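Chornovol House - linen and cleaning room project
Progress report to the Wosetti Fund
28 November 2020

Period covered: September to now
Grant line: household goods, laundry, small repairs

Summary

Short version first as I know you have a stack of these. Laundry corner is working. Linen closet is sorted, labeled and mostly staying that way. New towels and cloths bought and in use. Folding area is set up but the folding itself is behind where we said it would be. Shelf repair in the upstairs hall not started. Spending is under budget on textiles, over on detergent. One request at the end, please don't skip it.

What we said we would do

From the application, so you don't have to dig it out:

Replace worn out bath towels, hand towels and cleaning cloths in the shared house.
Separate cleaning cloths from body towels, for good.
Clear and reorganize the linen closet on the ground floor.
Set up a proper place to fold.
Write a one page laundry routine that residents can follow without asking staff.
Fix the sagging shelf upstairs.

Textiles

Done, apart from bath mats. We went with Arnitero for the bulk order, they had the dark colors in stock and the other supplier wanted us to wait. Total order was 200 pieces across bath, hand and cloth sizes. All of it washed before first use, took most of a week with two machines going and one of them in a mood.

Dark colors were a choice. The old set was white and cream and looked terrible within a few months, bleach stains, rust marks from the upstairs radiator, hair dye. Residents asked for something that doesn't show everything. So dark for the cloths and for most of the hand towels, mid blue for bath. Drawback is lint. First three washes the dark ones shed all over everything and we had fluff on the bath towels, on people's black pants, in the drain filter. Now washed apart. It has calmed down a lot but the filter still needs cleaning more often than the routine sheet says, need to update the sheet.

Other drawback, and we should of seen it coming: dark cloth and dark hand towel look alike in a pile. We wanted the two kept apart and then bought them in nearly the same color. Fix was a stitched loop of yellow tape on one corner of every cleaning cloth. Sewing done over two evenings in the dining room. Not all of them are finished, the remainder are in a bag on top of the dryer and are not to go into circulation until taped.

Old towels: the decent ones went to the animal shelter, the rest cut down for rags. A few residents kept ones they were attached to, fine by us.

Bath mats: out of stock twice. Ordered a third time, different supplier. Will report next time.

Linen closet

Emptied completely in the first week. Found a lot of things that were not linen - paint tray, a box of light bulbs, curtains for windows we no longer have. Wiped down, shelf paper in, everything back by type instead of by whoever got there first.

Order now, top to bottom:
Spare blankets and pillows
Sheets, single, in sets inside their own pillowcase
Bath towels
Hand towels
Cleaning cloths and floor cloths, in a lidded tub

The pillowcase trick for sheet sets works really well, residents picked it up right away. The tub does not work so well. Lid goes missing, cloths go in damp. We had a musty smell in October and had to rewash the whole tub. Now there is a hook next to the closet for damp cloths and the tub stays open until we find something with air holes. Jarkix do a slatted crate the right size, have asked for a price.

Labels are on the shelf edges, big print, with a drawing for anyone who prefers that. Two have peeled off already. Steam from the shower room gets in if the door is left open. Will laminate.

Laundry corner

Machines leveled, the older one no longer walks across the floor in spin. Hose replaced. Drying rack moved to the window wall. Detergent is now measured with a scoop tied to the box, before that people were pouring by eye and we were going through it at a silly rate. Even so detergent is over budget, partly the pre-washing, partly the extra separate dark loads. Expect it to settle.

The booking sheet on the door: mixed. Weekdays fine. Weekends people just turn up. Not a big fight so far. We tried a second sheet for the dryer only and it confused everyone, taken down.

Ironing board got a new cover out of the leftover sheet fabric, no cost to the grant.

Folding

The weak spot. Setup is ok: there is a clear surface, good light, and the closet is only a few steps off. What isn't ok is what happens between dryer and shelf. Things come out, get doubled over once and put down, and there they stay. Big towels are worst, they take space and people only have so much patience for them. Thick terry will not hold a sloppy fold either, it slumps and rolls in at the edge, then whoever comes next has to shake it out and start over. Stack of those on a shelf falls forward as soon as you pull one.

We tried a set fold for each size. Bath in thirds the long way and then in half twice. Hand in half and in half again. Cloths in half only, no fuss. Bath fold is the one that gets skipped. Some residents with sore hands find the thirds hard on thick fabric and we have told them to do halves and leave it at that, the shelf can cope with two shapes.

Dark terry, bunched up on the wood, doubled over on itself: 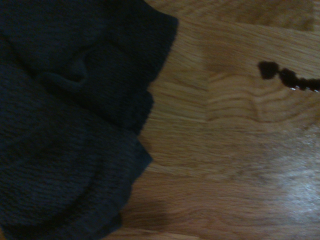

Laundry routine sheet

Third draft. First was too long. Second was short but left out the lint filter, see above. Current one has the wash groups (sheets / bath / dark hand towels and cloths / kitchen), the temperature for each, the filter, the folds, and where each thing lives. Fits on one page if the print is smallish, which goes against the big print rule, so it may become two sides. Residents' meeting gets to look at it before it's laminated. A translated version was asked for and we agree it is needed, not costed yet.

Upstairs shelf

Not started. Wall behind it is softer than we thought and needs proper fixings, handyman came to look and wants to open up a bit of plaster first. Nothing heavy is being kept on it in the meantime. Blankets that used to live up there are on the top shelf of the ground floor closet, hence it is a bit crowded.

Money

Full sheet is attached separately. Main points:

Textiles: 785 dollars spent so far, under what we planned, bath mats still to come out of this.
Detergent and supplies: over. Will cover from the textile underspend if you agree.
Repairs: only the hose and the leveling feet so far. Shelf money untouched.
Crate from Jarkix: waiting on price, not in the original budget.

Receipts are scanned except one from the hardware store that faded to blank, we have the card statement line for it. Let us know if that's enough.

What residents say

Collected at the house meeting and off the notepad by the machines, in no order:

Towels are thick, good.
Towels take forever to dry, less good. (True. A second drying rack would help.)
Yellow tape is a good idea but scratchy when you wipe glass.
Can we have a basket for single socks.
Please stop leaving the wet things in the drum.
Closet smells nice now.

Sock basket is in place already, spare one from the kitchen.

Problems and risks

Drying time in winter. Heating in the laundry corner is poor and thick towels stay damp in the middle even when the outside feels done. If they go on the shelf like that we get the musty smell again. Checking the middle of the fold by hand is now on the routine sheet.

Untaped cloths getting into the kitchen by mistake. Kitchen has its own set, striped, and these should never mix. Has happened once.

Staff time. The sorting was heavier than we wrote in the application. We don't ask for more money for this, just noting it for next time.

Next steps

Finish taping cloths
Bath mats, chase order
Laminate labels and the routine sheet once agreed
Shelf: open plaster, get a written quote
Second drying rack, look for secondhand first
Short refresher on folding at the house meeting, with actual towels on the table this time

Request

Two things really. Permission to move part of the textile underspend to detergent and supplies, and permission to buy the slatted crate and a drying rack out of the same line if the prices are sensible. An email saying yes is plenty, no need for a form unless you want one. We would like to order before the holiday shutdown at Arnitero so an answer in the next couple weeks would help a lot.

Attachments: budget sheet, receipts, routine sheet draft 3

Chornovol House, house office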